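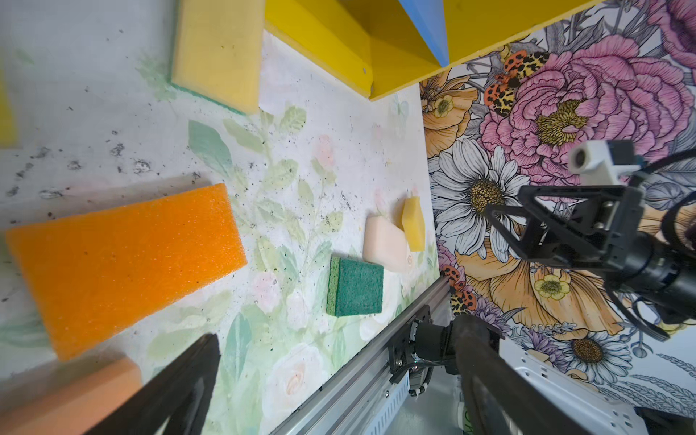 Sponges and a bar of soap on a flowery tabletop.

How Much Water Does Washing Up Use? My Household Science Project

I picked this topic after an argument at my house over the dishwasher (we have an old Wilteck, and my family is split down the middle on it). Half of us think it wastes water and the other half think washing by hand is worse. I had a project due and a water meter out the front, so off I went!

What I did

I read the meter before and after every wash-up for two weeks in June. For the hand washing I did it my normal way first, which means the tap running pretty much the whole time, and then I switched to a plugged sink with a second tub for rinsing. I tried to keep the loads the same size, one dinner's worth of plates, cups, cutlery and pots. That was harder than it sounds because people kept pinching the cups.

Nobody was allowed to shower, flush or water the garden during a reading. This did not make me popular. I had to throw out two readings when somebody forgot, and I also lost one whole evening to a dripping laundry tap that I didn't notice until the next morning.

What I found

I ended up with 13 good readings. Over the whole two weeks our house used 2,786 litres for everything, and 503 of those went on dishes. I was expecting the dishes to be a much bigger slice, to be fair, so that was a bit of a letdown for my big dramatic opening paragraph (now deleted).

The running tap was the worst of the lot by a long way. The plugged sink and the dishwasher on eco came out so close that I don't feel right calling a winner. If you run the dishwasher half empty, though, it loses.

Problems with my method

Our meter is fiddly to read at night and I used a torch with a dying battery. I also think I got quicker at washing up as the weeks went on, so the later hand washes might look better than they should. And it's only one house. My cousins in Clesosham are on tank water and they wash up with next to nothing, so their numbers would look totally different from ours.

I didn't measure hot water separately either, and that's what I'd do next time, as the heating probably costs us more than the water does. You'd need a second meter on the hot line and I couldn't get hold of one in time.

For now the plug stays in the sink at our place, and the dishwasher argument is still going.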